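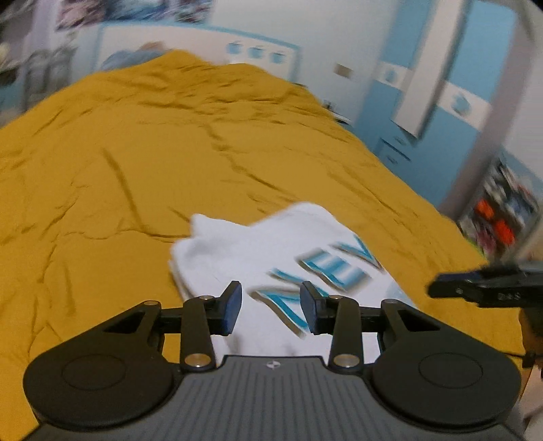 What has the grant paid for since June?
Mostly bed linen, laundry and folding time in the guest rooms at Godby, plus new shelving in the clothing store.

6 Sep 2018
By Ottilie Prantl, house manager

All 14 bedrooms are now in use. Each has been given a bedspread and a second set of sheets, so a room can be turned round on the day a guest leaves. Before the grant we often waited overnight for the dryer. Two rooms still need curtains, which Pichler has promised for the end of the month.

The clothing store has handed out 86 bundles. A bundle is T-shirts, underwear, socks and a towel, folded and left on the bed before the guest arrives. Kwaku Boateng has changed how the T-shirts are done. They used to be rolled, and guests said they came out badly creased. They are now folded flat and sorted by size on the shelf.

Spending to date is 2193 euros against the linen budget line. Washing powder has cost more than we planned and we would like to move a small sum across from repairs to cover it. Regula Eder has the receipts and will send copies with the next claim.

The bedspreads slip on the newer mattresses and need straightening most days. We have asked the supplier for a larger size. The ironing table has not been bought yet. Rupert Tanner is getting a second quote.

Contact: Grimamari House office, Godby | © Grimamari 2018 | Back to top
2 shares | 0 comments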